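课程讲义 第3讲:幼儿词汇的习得与分类

主讲:Ulises Ulloa

本讲讨论两岁前后的儿童怎样把词和事物对应起来,以及他们怎样把事物归成类。上一讲讲过语音切分,这里默认大家已经读完那部分材料。 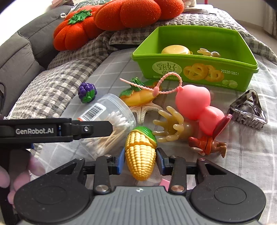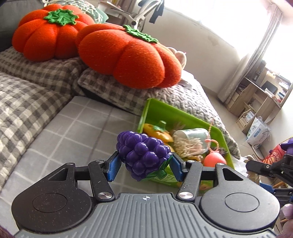 玩具玉米和玩具葡萄

## 一、从指认到命名

儿童先能听懂,后能说出。听到“葡萄”会转头去看的孩子,可能还要过一段时间才说得出这个词。做记录时,理解和产出要分两栏,不要合并。只凭家长一句“他会了”,无法判断是哪一种。

命名初期常见两种偏差:

- **过度扩展**:把“狗”用于所有四条腿的动物,把“球”用于一切圆的东西。
- **扩展不足**:“杯子”只指自己常用的那一个,换一个就不叫杯子了。

过度扩展多出现在产出中。同一个孩子管马叫“狗”,但让他在图片里找狗时,往往能找对。这说明问题常常出在词不够用,概念未必混淆。

## 二、基本层次

“水果”是上位词,“葡萄”是基本层次词,“无籽葡萄”是下位词。成人对幼儿说话时多用基本层次词,儿童也多从这一层学起。原因有两方面:同一基本层次的成员外形相近,不同类之间差别又比较明显。

上位词较难。把苹果和香蕉都叫“水果”,孩子需要放下形状和颜色的差异。汉语里有些构词可以帮忙,例如“汽车、火车、卡车”都带“车”字,“牛肉、鸡肉”都带“肉”字。但“葡萄”是联绵词,拆开没有意义,孩子只能整体记住。

## 三、形状偏好

学会一批名词之后,儿童倾向于按形状推广新词。给一个陌生物体起名“Plarkik”,再拿出形状相同、颜色不同的物体,多数孩子会接受它也叫Plarkik;材料相同而形状不同的,则容易被拒绝。

这种倾向对固体物件有效,对沙子、米饭一类的物质名词效果差。讨论时请注意汉语量词的作用:“一个”和“一些”给出的线索不同。

## 四、课堂练习

两人一组,20分钟。任选一个上位类别,写出它的基本层次词和下位词,再标出哪些词的字面能提示类别。遇到方言说法不同的,请一并写上。

## 五、作业

1. 观察一名幼儿35分钟,记录全部名词,注明当时的情境。
2. 找出其中的过度扩展,说明依据是形状、功能还是声音。
3. 没有条件观察的同学,可用Iturra语料中的对话片段代替。

作业周六前交。下一讲讲动词,请先看动词论元一节。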